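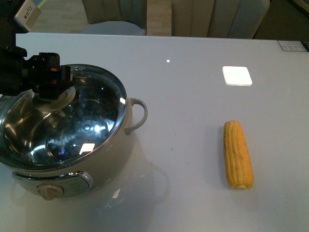

Pot with glass lid on, corn to the right.

October, 11.40 – Grendalden table, pot and corn layout. Cream/pale grey shell, depends on the light. Glossy top is a pain for glare, try a matt cloth next time. Corn kept well clear of the handle. 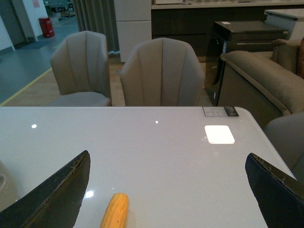

Corn on the table, chairs and sofa behind.

Chairs stay where they are – moving them takes 12 minutes and Nel wants the room back by 4. Wipe table befor and after.

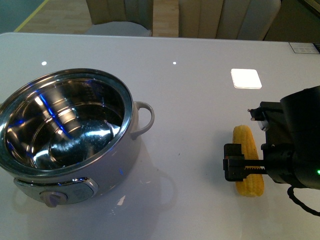

Still to do: check the loop handle for wobble, order spare lid from Gulliren, write up pot dimentions. Knob setting not noted, do it tomorow.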